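Community Kitchen Help > Baking & Bread > Sourdough

Why does my sourdough come out with a crust like a roof tile and a middle like putty?

Posted by Krishnamoorthy Kulkarni, Puddale
Viewed 2,000 times

I have been baking sourdough since January and I would like to stop being polite about it.

The outside gets dark and hard. I mean hard the way a boot is hard. My wife has started using the serrated knife from the garage, which I didn't know we had. Then you get inside and the bottom third is dense and gummy, and it sticks to the blade in a gray smear. Above that there are two or three enormous holes, big enough to lose a pat of butter in, and then a perfectly ordinary half inch of bread right under the crust. That half inch is delicious. I'd like more of it.

What I do: 800 grams of bread flour, 20 grams of salt, 600 grams of water, 160 grams of starter. I mix it at night after dinner, leave it on the counter for four hours, fold it when I remember (twice, maybe), shape it, put it in the fridge, and bake it the next morning. Half the dough goes in one pot and half waits its turn. Oven at 500 with the lid on for 20 minutes, then lid off until it looks like the ones online. That last part takes a while. The ones online are very brown.

The kitchen is cold at night. We turn the heat down to 62 because I grew up with a father who did that, and now I'm him.

Things I have already tried:
Different flour (no change, more expensive)
A longer bake (harder boot, same putty)
Less water (smaller boot)
Waiting for it to cool before slicing. I managed fifteen minutes once.

The starter is a hand-me-down from a coworker. It bubbles. It doubles, or it nearly doubles, if I feed it and leave it by the router overnight. It smells like nail polish some mornings, and I was told that was fine by a person whose bread I have since eaten and would not recommend.

Is it the oven? I would love for it to be the oven. We've had it eleven years and I have never trusted it.

Algirdas Kütt
Marked as helpful by 110 readers

I'm sorry to say it isn't the oven, or it's the oven a little and the dough a lot.

Big caves on top, dense paste underneath, and a thin band of decent bread is about as clear a case of underproofed dough as you can get. Four hours on the counter at 62 degrees is a nap. The recipes that say four hours were written by people with warm kitchens, and they don't mention it, in the same way people with good knees don't mention stairs.

At your temperature, with that amount of starter, I would expect the first rise to take nine hours, possibly ten or more. Stop going by the clock. Put the dough in something with straight sides, stick a piece of tape at the level where it starts, and wait until it has grown by at least half. You want a domed top, some bubbles against the side, and a jiggle when you nudge the container. If it just sits there like wet cement, go to bed and check it in the morning.

Since you like mixing after dinner, that may suit you anyway. Mix at eight, fold three or four times before you turn in, leave it out overnight, shape at breakfast. Then into the fridge until supper or the following morning, whichever you're home for.

Now the starter. Nail polish means hungry. It won't hurt you but it won't lift much either. Feed it one part starter to two parts flour and two parts water, by weight, twice a day for three days. By the end it should double every time with no "nearly" about it, and it should smell like yogurt or green apples. Use it when it's at the top or just starting to flatten. If it has already slid back down the jar and left a tidemark, feed it again first.

Water: 600 on 800 is 75 percent, and there's a bit more from the starter. Fine for most people. If your flour is on the soft side, drop to 560 while you're learning and put it back later. I used Closmont bread flour for years at 72 percent and had no complaints, apart from the ones I have about everything.

For the crust, you are baking at 500 for too long, trying to fix a wet middle by cremating the outside. Once the dough is properly risen the middle will cook through on its own. Try this:

Heat the pot at 475 for 45 minutes
Lid on, 20 minutes
Turn down to 440, lid off, 20 to 25 minutes
Inside temperature of 205 to 208 when you poke it with a thermometer

And put a baking sheet on the rack underneath the pot. It keeps the bottom from scorching and costs nothing.

As for your distrust, an oven thermometer is a few dollars and will settle it. My old one ran 35 degrees hot and had been quietly ruining my cookies for most of a decade. I had been blaming the butter.

Last thing. Fifteen minutes is not cooling. The loaf is still cooking when it comes out, and if you cut it then you will get gumminess even from a perfect loaf. Two hours. Leave the house if you must.

crumbledown_Shenoy

Just use yeast. I use one packet of yeast and it takes two hours and everyone eats it. I don't see what all the jars are for.

Also spray the crust with water? My aunt did that. Her bread was OK.

Reply from Krishnamoorthy Kulkarni

The aunt has been noted.

Algirdas, I bought the thermometer. The oven is nine degrees low. I have owed it an apology for eleven years and I'm not going to give it one.

I did the feeding for three days, and on the second evening the starter came up over the jar and onto the router, so we had no internet until breakfast. I take this as a sign of health. The overnight rise was at the tape and then some by six in the morning. The loaf came out lighter in the hand than any of the others, with no putty, and holes of a size I would call reasonable. The crust cracked when I pressed it and my wife put the garage knife back in the garage.

Still a bit pale on one side, and it spread out wider than I wanted. More of a cushion than a ball. Is that the shaping, or did I let it go too long?

Pundeck Pantry

Jumping in on the spreading, which I fought with for a year.

Could be either. When you shape, does the dough feel tight, like there's a skin on it? If it slumps flat in under a minute, it either went a touch too far or it wants a second shaping. Easy test: next time shape it loosely into a round, leave it on the counter for 20 minutes, look at how flat it got, then shape it again, tighter, dragging it toward you on a surface with NO flour. The drag is the whole point. If the counter is floured the dough just skates around and you get nowhere. I spent months flouring my counter like I was expecting snow.

If it still goes flat after a tight second shaping, cut the overnight rise by an hour, or use 120 grams of starter where you have 160. I'd do the starter, personally. I'm not getting up at five for bread.

Score it straight from the fridge too. Cold dough holds its shape, and the cut opens up in place of the loaf spreading sideways. One long slash, a little off center, blade held nearly flat.

The pale side is your oven having a cool corner. Turn the pot around when you take the lid off. Most ranges have one of these, mine is the back left and I've stopped taking it personally.

And write things down! Kitchen temperature, time you mixed, time you shaped, how it came out. I keep mine on an index card taped inside the flour cupboard and it has saved me from making the same mistake more than four or five times. 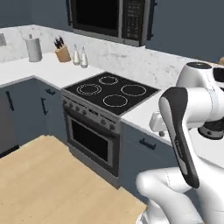 Simulated kitchen with a stainless steel range

Algirdas Kütt

Agree with Pundeck on the dry counter and the 120 grams. I'd change one of them at a time, though, or you won't know which did it.

Wider than you wanted and no longer gummy is a good problem to have. Slice it for toast. The cushion shape fits the toaster better than the round ones do, which is something I have told guests on several occasions as though I'd planned it.

If you go up to whole wheat later on, start with 80 grams swapped in for white and expect the rise to speed up. Move the router first.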